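Spent the afternoon at the Caltellow open day and I have thoughts, so here's a little thread 🧵 (1/9) 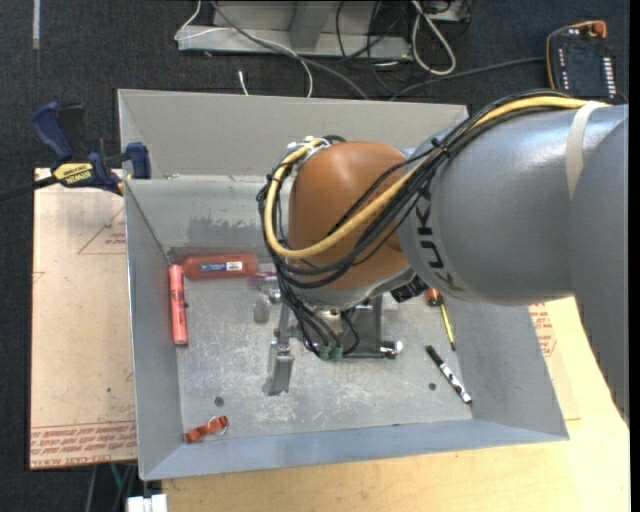

The KUKA over its picking bin at Caltellow.

Bin picking was the one I came for. Red bottle, a screwdriver, a marker, all just lying in a scuffed metal bin, and the gripper has to deal with each one on its own terms. I stood there way too long! (2/9)

Also very much enjoyed that the bin has an IRWIN clamp on it. Same brand I've got in my garage. I felt seen. (3/9)

Yao-tsung Kuo was running the demo and took every question, including mine, which was basically "what's the hardest thing you give it?" Clear stuff, he said. See-through plastic is a pain for the cameras they use. (4/9)

He told us the best run they've had so far was 78 picks without a person stepping in. They call the picking software Pirihi – he says it like "piri-hee" and I had been saying it wrong all day. (5/9)

A kid near me asked if it ever drops things. "Oh, all the time," and then he told us about a week in October when it went through 7 sets of fingertips. (6/9)

Next door was the Ninder stand, which does the planning side. Lots of slides, a very long line for the one headset. I gave up after 10 minutes and went to find coffee. (7/9)

Coffee was fine. The cookies were gone by 3 pm, so go early if you go. (8/9)

Next one is out at their Wurnau site in the spring and I already put my name down. If anybody wants to carpool, message me – I've got room for two! (9/9)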